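COKNESS PUBLIC TELEVISION TO MOVE ITS ENTIRE PROGRAM ARCHIVE ONLINE, INCLUDING THE POLKA

Station picks Plenora to host 1031 episodes; free viewing opens in September

COKNESS, 9/14/24 - Cokness Public Television announced today that it has signed a five-year agreement with video hosting company Plenora to put its full library of locally made programs on the web, where viewers can watch them at any hour and in any order, including orders the station does not recommend.

The library holds 1031 episodes across 23 series. It takes in the long-running farm report "Fence Lines," the high school quiz show "Buzz In," a cooking program that used the same casserole dish for its full run, and every installment of "Polka Until Seven," which in its later seasons ended at 7:30.

Until now, anyone hoping to see an older program had two choices. They could wait for a pledge drive, when the station tends to reach for the good stuff, or they could write in and ask for a copy on disc. Requests were filled in the order received, at a pace the station has always described as steady.

Under the agreement, Plenora will store the programs, convert them for phones, tablets and televisions, and run the player on the station's website. Transfer of the original tapes is being handled by Zisodix, a media lab that works with formats most equipment makers would prefer to forget. The lab has already finished 12 of the 23 series. The remaining tapes will be sent in batches through the winter, starting with the ones that smell the most like vinegar.

Each episode will carry a title, an original air date and a short summary. Where the only surviving record of an episode is a label reading "good one, keep," the summary will be written by someone who has watched it all the way through.

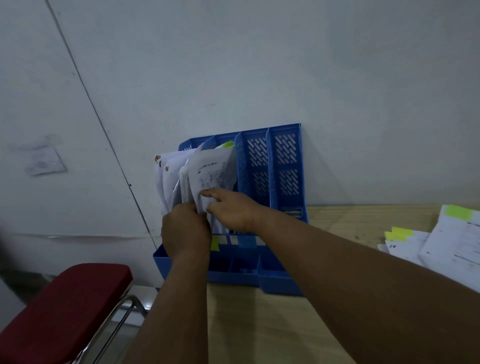
Will viewers have to pay to watch the archive?

Every program will be free to watch, with no account and no membership needed. Members will still get the monthly guide and the tote bag, and the station will still ask everyone else to become a member, on the air and at some length.

Captions will be added to all programs before they are posted. Early tests with automatic captioning turned a county commission debate on drainage into something closer to verse, so finished captions will be checked by a human being with a map of the county and a list of local last names.

The station's regular broadcast schedule will not change. Viewers with an antenna will go on receiving the same channels in the same places, and "Fence Lines" will keep its Saturday morning slot, which has survived three attempts to move it and one attempt to shorten the theme music.

Money for the first year of the project comes from the Hoarau Fund for Regional Broadcasting, which supports small stations with large closets. The grant covers tape transfer, captioning and a new climate-controlled room for the originals. Hosting costs in later years will come out of the station's operating budget.

The first programs go up at the end of September, beginning with the complete "Buzz In." Former contestants are advised that this includes the final round. New material will follow every Friday, and a list of upcoming titles will be posted on the station's website and read aloud during the evening break.

Viewers who taped local programs at home are invited to check their shelves. The station is missing 5 episodes of "Polka Until Seven" and would be glad to borrow a copy in any condition, commercials for other channels included. Tapes can be left at the front desk during business hours and will be returned after transfer.

About Cokness Public Television

Cokness Public Television is a viewer-supported station that produces and broadcasts local news, education, music and farm programs. Its studios are on the second floor. The elevator is working again.

Media inquiries: Press Office, Cokness Public Television. Preview clips and station logos are available on request.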